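The Trekero warehouse, a week on

11 Mar 2022

I live three streets over from the old Trekero warehouse on Bajpai Road, so I have been asked a lot this week what I know about the fire. I don't know much more than what has been in the paper, but I'll put it down in one place.

The call came in at 3:20 in the morning. I woke up to the sirens and thought it was a wreck on the highway. By the time I got my shoes on and went to the corner, the roof on the north side was already gone. Police had tape across the road and were sending people back.

Nobody was hurt. The building had been empty since January, when Lovex moved its stock out, and the power was supposed to be off. The fire marshal has said only that the cause is under investigation. I have heard two different stories about kids getting in through the loading dock, and I'm not going to repeat either one.

What I can say is that 56 homes lost water pressure until the next evening, ours included. The city says the crews used so much from the one main that they had to shut a valve to protect it. We got a robocall at 7 a.m. telling us to boil what came out of the tap.

My neighbor Bimla Mathur had worked in that building for years, on the packing line. She walked down with me on Saturday to look at it. The brick front is still standing. The office side, where she used to clock in, is a pile of beams.

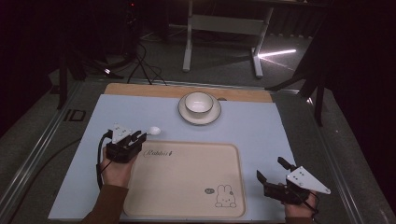 She asked an officer whether the old time clock had been found and he wrote her name down, which was decent of him.

The city council takes up the demolition order later this month. The owner has been fined $3,200 for not securing the doors, and he has said he'll appeal. If the front wall comes down, Bajpai Road will be closed for 3 days — plan on going around by the school.

Our water is clear again, but I'm still running the tap a minute before I fill the kettle.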